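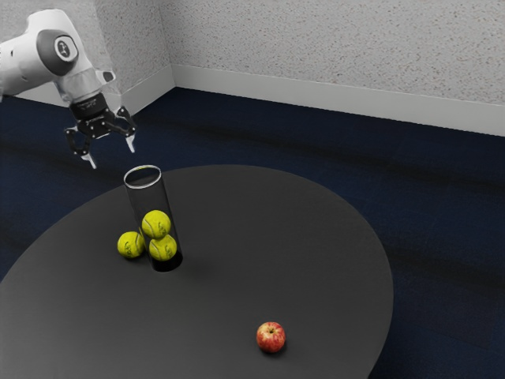 The ball tube task in simulation, gripper open beside the rim. Two balls in the tube, one on the table.

Teleoperating the ball tube task: what to do before you hit record

Most guides to remote demonstration tell you to collect more. I've read plenty of them and I don't buy it. Our first set for this task had 318 demos, and the policy trained on it was worse than the one we got later from 51 careful ones. Maybe 1000 sloppy demos would have fixed it. I doubt it, and I wasn't going to sit there and find out.

You need a working simulator, a six-axis controller or a leader arm, and an hour without meetings. I use the Skuton controller. The Nistetti one is fine too, whatever the forums say.

1. Write down what counts as done. Ours reads: third ball inside the tube, tube still standing, apple not touched. Oduor Rashidi wanted "ball near the tube" to earn partial credit. We tried it and got a robot that was very good at near.

2. Drive for ten minutes with recording off. Your first runs are you learning the controller, and they don't belong in the data.

3. Start with the jaws open and well above the table. A ball resting against the tube is the awkward case. Close in from the free side and keep both fingers off the wall of the tube.

4. Lift straight up until the ball clears the rim, then move across. Cutting the corner saves a second and teaches the arm to clip the rim.

5. Stop over the opening, but not for long. If you hover while you think, the policy will hover too, and it has nothing to think about. Throw out any run with a long pause in it.

6. Lower a little, open the jaws, back out upward. Keep recording until the arm is clear.

7. Move things between runs. Shift the tube, the loose ball and the apple. Leave the apple in, by the way. Naa Dogbe took it out of one batch to "simplify" and we lost a Thursday to that.

Replay every run at normal speed before saving it. The success flag in Serano checks the ball position and nothing else, so it will happily pass a run that knocked the tube sideways.

As for moving this to a real arm, I'd be careful. Simulated fuzz is not fuzz, and a clear tube is hard on depth cameras. I'll write that part up when I have results I trust.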